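Clalleo Vented Utensil Caddy, White

Kitchen storage > Chopstick and utensil holders
Item 603
In stock at Samonte Kitchen Supply

A square, white, plastic holder for chopsticks, spatulas, spoons and whatever else you reach for while you cook. We've carried the Clalleo caddy since February and it has become the one we keep recommending to people who come in asking for "just something to stand the chopsticks in." It's a plain thing! But it's a plain thing that somebody thought about, and we like it a lot.

Why we stock it

Most holders sold for chopsticks are narrow cups. They do fine until you add a second kind of utensil, and then the whole lot leans to one side and the cup goes over. The Clalleo has a square footprint, so it sits flat on a table, a counter or a shelf and stays where you put it. The opening is wide enough that a big family bundle of chopsticks and a few cooking tools can share it, and you can still get one pair out without lifting the rest.

The slots on the front are the other half of the story. Wooden chopsticks that go back into a closed cup while they're damp will sooner or later get dark at the tips, and anybody who cooks with wood knows the smell. Open slots let air get to the part of the utensil that needs it most, down low where the water collects. You should still shake things off first (we'll come to that), but the vents do make a difference over a few weeks of use.

And it's white, really white, without the gray cast you get on a lot of budget plastic. It looks at home on a patterned tablecloth and just as much at home in a kitchen with dark or colored cabinets.

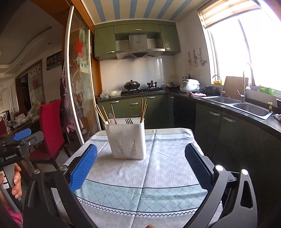 Where to keep it

We get asked this more than you'd think, and the answer depends on how you eat. If your household serves itself from shared dishes, keep the caddy on the table and let everybody grab their own chopsticks. It cuts out the trip back to the drawer, and kids love having a job they can do alone (ours have been setting the table with it for months, with mixed results on the matching of pairs).

If you cook a lot, put it by the stove, but leave a good hand's width between the caddy and the burner. It is plastic and it doesn't want to be next to a flame or up against a hot wok. To the side of the burners is better than behind them, so you aren't reaching over steam for a spatula.

By the sink works too. Stand it on a folded dishcloth or a small tray and let it drip. For a tiny kitchen this may be the best place of all, since the same holder does the drying and the storing and you never have to put anything away.

The caddy is light enough to move between all three in a single day. Plenty of our customers do exactly that: sink after breakfast, stove in the afternoon, table at dinner.

What fits

Wooden, bamboo, metal and melamine chopsticks in ordinary table lengths all stand well clear of the rim. Long cooking chopsticks fit too, though if you keep only those in it, add something heavier for balance. Spatulas, serving spoons and forks go in handle down or handle up, as you prefer. We like cooking tools handle down so you can see what you're picking, and eating utensils handle up so fingers stay off the end that goes in your mouth.

A full-size wok ladle is happier on a hook. It will go in, but the weight is all at the top and it hogs the space. Knives don't belong in an open holder like this one, please, not even the little paring knife.

A few arrangements that have worked for us:

Chopsticks on both sides, spatula and tongs down the middle. The chopsticks lean outward against the walls and keep the taller tools upright.

Chopsticks only, all the way around. Great for parties. Take it to the table full and bring it back when it's empty.

One spoon, one fork, and the chopsticks wherever they land. This is how most of us live, and the square shape copes with it fine.

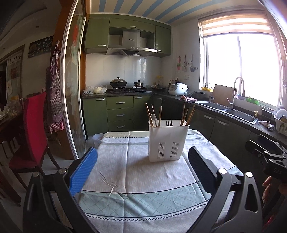 Care

Wash it by hand before the first use, in warm water with ordinary dish soap. After that, empty it out and rinse it once a week or so. Residue builds up in the bottom corners of any utensil holder, and an old toothbrush gets in there nicely. Run the same brush up and down the slots while you're at it.

Skip scouring pads and anything gritty. White plastic shows fine scratches, and the scratches then hold color from soy sauce and chili oil. For stains that are already there, make a paste of baking soda and water, leave it on for an hour, wipe with a soft cloth and rinse. Turmeric may need two goes. A day near a sunny window helps as well.

Shake or towel off wooden chopsticks before you put them back. If you notice a pair going dark or fuzzy at the ends, throw that pair out and give the caddy a wash before refilling it.

Details

Brand: Clalleo
Item number: 603
Type: Countertop utensil and chopstick holder
Shape: Square, open top
Front: Vertical vent slots
Material: Plastic
Color: White
Weight: 215 grams
Assembly: None
Utensils: Not included

What customers tell us

We have 84 reviews on this one now, and they're fun to read. People like that it doesn't tip and that it's easy to rinse out. Several bought a second for the other end of the table. The complaint we hear most is that it only comes in white, and we've passed that along. A couple of people wished for a divider inside to keep forks away from chopsticks. We tried a cardboard one in our own and took it out again after a few days, but if you like things strictly sorted, it's worth knowing there isn't one in the box.

Goes well with

Truster wooden chopsticks, bundle. Simple, unlacquered, comfortable in the hand and cheap enough to replace when they wear out. Hand wash only.

Skultthorpe slotted spatula, white handle. A thin, bendy spatula for eggs and fish that stands up nicely in the middle of the caddy.

Skultthorpe wipe-clean tablecloth, small diamond. For anybody who keeps the caddy on the table and is tired of drip rings on bare wood.

Shipping and returns

Orders leave our shop within 7 days, usually a lot sooner. The caddy ships in a plain carton with paper padding. If it arrives cracked, send us a picture of the damage along with your order number and we'll mail out a replacement; you don't need to send the broken one back. Unused caddies can be returned in their carton for a full refund. Local customers can pick up at the Samonte counter, where there's one on display full of chopsticks. Go ahead and pull a few out to see how it handles.

Page last updated June 26, 2024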